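Precious Nkuna
@preciousnk
Nov 16, 2020

1/ right. thread on moving house with a toddler and a full time job, because three of you asked and I am procrastinating over the last boxes
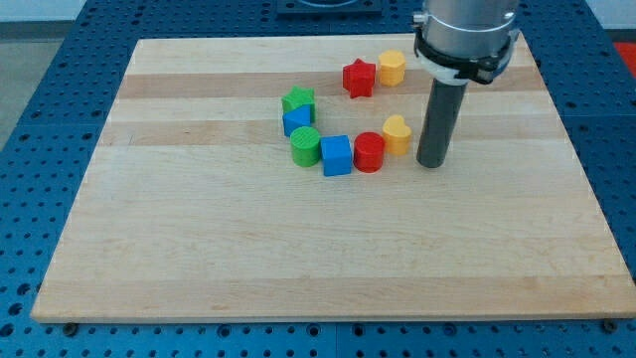 2/ START WITH THE KITCHEN. everyone says leave it till last. no. you own 2 garlic presses and a fondue set. pack those in week one, keep back a pan, a knife, a board, mugs. we lived on eggs and toast and it was fine

3/ toys: don't box the lot. wooden blocks stay out to the bitter end. the big noisy plastic garage can go early and will not be missed (it was missed. for one evening. loudly)

4/ get quotes in writing. first firm said one price on the phone then added 800 quid when they heard "second floor". went with Tunley in the end, dearer on paper, cheaper in real life

5/ ask about parking at BOTH ends. our new road is permit only and the council wants 6 working days for a suspension. I found this out with 4 to go. cue me on hold through an entire episode of Bluey

6/ label the side of the box not the top. you will stack them. you will then not be able to read a single one. I did this last time as well, learned nothing

7/ and write what's IN it. "misc" is not a label. I have a box here saying "misc bits important" and I'm scared of it

8/ broadband. book it the minute you have a date. we were told two weeks, it's now looking like February?? currently running two jobs off my phone, sat on the stairs, where there's one bar of signal

9/ meter readings, photo of each, both houses. old supplier tried to bill us past the day we left and the photo shut that down in one email

10/ redirect your post before you go. takes ten minutes online. costs more than you'd think but so does a missed hospital letter

11/ the first night bag. everyone knows about it, everyone packs it wrong. ours had pyjamas, toothbrushes, chargers. did not have: loo roll, a lightbulb, scissors to open the boxes the scissors were in

12/ put the child's bed up FIRST. before the sofa, before the kettle even. Ferhat did it with the instructions lost and it has a slight lean but she went straight off at half seven

13/ same bedding, unwashed, same order of books. she asked to go "home" at bathtime and I had a little cry over the taps. second night she didn't ask

14/ curtains!! measure the windows when you view. the street light here comes right in at her pillow. tin foil and masking tape till the blinds turn up, very classy, hello neighbours

15/ tip the movers if you can, and make tea without being asked. ours carried the washing machine up teh back steps in sideways rain and didn't swear once where she could hear

16/ things I'd skip next time: those vacuum bags (2 burst), hiring plastic crates, trying to clean the oven myself at midnight. pay someone. or eat the deposit deduction

17/ replies asking about changing nursery mid year: yes, waiting list, long story, will do a seperate thread when I've got the strength

18/ ok there are nine boxes in the hall and I can't find the kettle lid. back later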